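Diary > April > Renewals, again

Up before six to deal with the insurance before work. Car runs out end of the month, house two weeks after, and I'd left both. Kettle on, laptop out, letter from Sisodia propped against the toaster. They want 2,070 for the car this year. Read it twice. No claims, same car, same street, fewer miles if anything. Rang but the line doesn't open till 9 so sat there cross with a bit of toast.

Tried Flukus instead, the app one. Quick, I'll give it that. It asks you things one at a time like a nosy child. Where is it parked, who else drives, any bumps in five years. Put in the scrape at the station car park even though I never claimed for it. Price came up straight away and was a lot less, then I clicked on the excess and saw why. Also courtesy car is extra. Also windscreen is extra. By the time I'd ticked the things I already have with Sisodia there was only 54 pounds in it. Still less, but do I want to learn a whole new lot of forms for 54 pounds. Left it saved.

Flukus also wants me to have their little tracker thing that watches how you brake. Not keen. I brake hard at the bottom of our hill because everyone does, there's a blind bend and a school. Would it know that? Couldn't find anyone to ask, only the chat box, which sent me the same page twice.
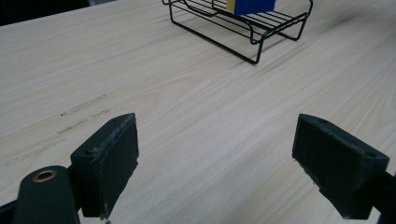 Table, with the rack at the far end.

Got through to Sisodia at ten past nine, on my break. Fifteen minutes of the piano music. The woman was nice and took a bit off when I said I was looking elsewhere, wouldn't say how she'd got to the new figure. She'll hold it till the end of the week. So why not offer it in the first place, every year this dance. Asked about putting the house with them as well and she had to pass me to a diffrent team and then it went dead. Didn't ring back.

House is the bigger worry really. Runedico have changed the wording on escape of water and I can't tell if the old pipe under the bath still counts. Old booklet says "sudden", new one says "sudden and not gradual", which sounds like someone had a bad year for leaks. Wrote to them at lunch. Automatic reply, 2 working days. Fine.

Enen do a joint policy, house and car on one renewal date, and that's tempting just to have it all over in one go. But looked at the contents side and bikes away from home aren't in it unless you list each one. Need serial numbers. Bikes are at the back of the shed behind the mower and the old door. Maybe at the weekend if it's dry.

Evening - dug out last year's folder. Found the boiler cover in there too, which I'd forgoten I was paying for monthly. When does that end?? Put it on the list.

To do: ring Sisodia before the price goes. Bike numbers. Ask Runedico again about the pipe if they don't answer. Cancel boiler thing or at least read it. Bed now, it's gone eleven.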